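Thread on how I pack for two weeks with one carry-on. I travel for work every September and I've had time to get this wrong in most of the available ways.

1/ Start with the weight limit. Mallora, the airline I end up on most, weighs bags at the gate. My old hard case used up a third of the allowance before I put anything in it. I switched to soft bags and haven't gone back.

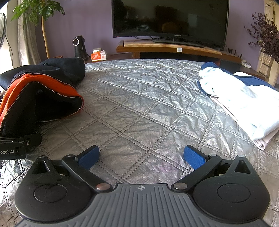
2/ Lay things out before you pack them. I use the bed, because the floor in my place is tile and the dog sleeps on it. Anything I'm not sure about stays on the bed overnight, and most of it goes back in the closet. Bags get the same treatment. I open them all the way so the lining shows – an orange lining like this one is a big help when you're looking for a black charger at 5 in the morning.

3/ Clothes for one week, laundry once. Charmaine Du Plessis, who I shared an office with at Woltell, did a month in Gudura on five shirts. I take six. One has to be okay for a dinner.

4/ Roll the knits, fold the woven stuff. I've tried rolling dress shirts. They come out looking like I slept on a bus, and some of those times I had.

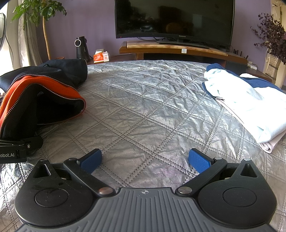 5/ Shoes. One pair on your feet, one pair in the bag, heavier pair on your feet. Stuff socks in the packed pair. My walking shoes come to 390 grams each and I notice every one of them on the stairs at Gudura station.

6/ Toiletries. Buy shampoo when you land. The drugstore across from the Fikre hotel is open late and sells the small sizes. Bring your own toothpaste if you're picky. Prescriptions go in the bag that stays with you, with a paper copy of the label.

7/ Check zippers the night before. Run each one end to end. A metal one that sticks can be helped with a bit of candle wax or pencil. If teeth are missing, use a different bag. I had one give out on a platform with nearly 30 people behind me.

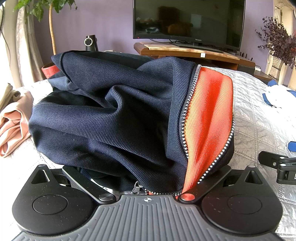

8/ Paper. I still print the hotel address and the first train ticket. My phone died on the way in once and the driver wanted to see something in writing, which was fair.

9/ Leave room. I come home with more than I left with every time – coffee, a book, whatever Lwazi Mathebula hands me for his sister. A third of the bag empty on the way out is about right for me.

10/ Last thing is color. Pick one dark color and build around it. Mine is navy. A couple of lighter pieces are fine if they all go with it.

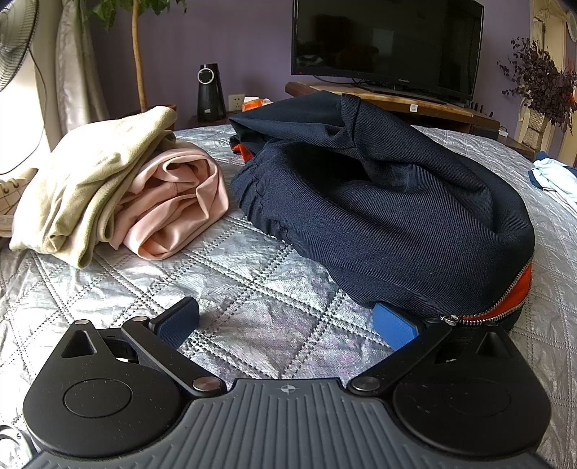 Navy, pale yellow-green, light pink. Not folded yet.

11/ A few people asked for the full list. I'll type it up this weekend and add it to the end of this thread. Bheki Adams, yes, I'll include the adapter.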